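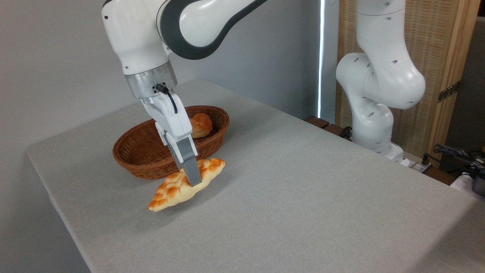 Rehema wrote back that she would not trust the Makori starter yet, because in her kitchen it went sour and slack when she fed it only once a day, and that I should look at the flour before I blame the oven. She is probably right. I had changed two things at once, which I always tell other people not to do.

November, batch notes, continued from the previous page.

Flour is Cilen white, the new sack. The old sack was Dreden and I have perhaps two cups left, so I keep it for a comparison. The Cilen takes up the water more slowly. After mixing it looked too wet and I almost added more flour, but I waited 14 minutes and then it was fine to handle. Please, whoever mixes next, wait also.

Dough A: starter fed once, evening before. Dough B: starter fed twice, evening and again at 6 am. Same salt, same water, same bowl type. I shaped both as small rolls and not as a loaf, so that the baking is short and I can repeat it in one day.

First rise. B was ready before lunch. A needed 55 minutes more and even then it did not hold the mark of my finger properly, it came back too quickly. I shaped it anyway because the oven was already hot. I should have been more patient.

Baked at 180 with the fan. I know this is low for rolls. The Clulberg oven burns the back row if I go higher, and I have no other oven until the door seal on the big one is replaced (seal is ordered, no answer from the supplier).

Result A: pale underneath, tight crumb, a sour taste that stays in the mouth. Not bad with butter.
Result B: better colour, softer, the sourness is mild. The crust went leathery after some 40 minutes on the rack. I think it is the humidity in the room, it rained the whole afternoon and the window does not close.

So the feeding matters, as Rehema Nyaga said, but I can't say yet how much is the flour. The flavour in A reminds me of what we had in the winter with the Dreden sack, when the starter was also neglected.

To do:
Repeat B with the last of the Dreden.
Put a thermometer in the rising cupboard, I keep guessing.
Ask Rehema how warm her water is. She writes "lukewarm" and I don't know what this is for her.
Wash the grey cloths without softener, the last ones smelled of it and the smell goes in the dough.

Starter jar is on the middle shelf, fed at 5 pm. Lid is loose on purpose, do not tighten it.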